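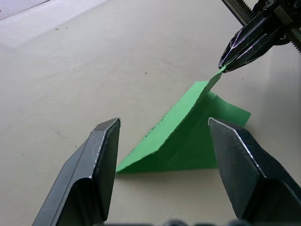
**Severyn Didenko**

I want to start selling small folded place cards and table tents for weddings, and I do not know how to choose the weight of the paper. At home I have a pack from Vullora, but the label says only "craft paper" and gives no grams. The green sheet on the pale beige table is folded into a tent shape, and this is the kind of form I want, with a raised middle and no base glued under it. My customers will put the cards on the table in the afternoon and they must still stand in the evening. The first order is for 217 cards, to be delivered in October, so I would like to buy the right paper one time only. Is heavier always better? And must I score the line before I fold, or is a fingernail enough? Please excuse my English, I learned paper words from packages.

**Clumeo**

Heavier is not always better. When the paper is very thick the fold wants to open again, and after some hours the card lies almost flat. I use 200 to 250 gsm for place cards and I never had complaints.

Please look also at the grain. Bend the sheet gently in one direction, then in the other. One way it will resist less, and your fold should go parallel to that way. If you fold against the grain, the surface can crack, and on dark colors you see a white line.

For 217 cards I would score every one. A bone folder and a metal ruler are enough. Make the score, wait with the folding until all are scored, and then fold them in one go. It is boring but they come out the same. Order 2 extra sheets of each color, because shades can differ between packs.

**Flondance**

just buy cardstock, any cardstock. fingernail is fine

**Symonenko**

I do not agree about the fingernail, it leaves a shiny mark on colored paper. If you have no bone folder, use an empty ballpoint pen.

One more thing, Severyn: ask if the party is outside. I made 1,000 cards for a garden dinner and the wind took half of the first table before the soup. Now I cut a small slot at the bottom and put a flat strip through it.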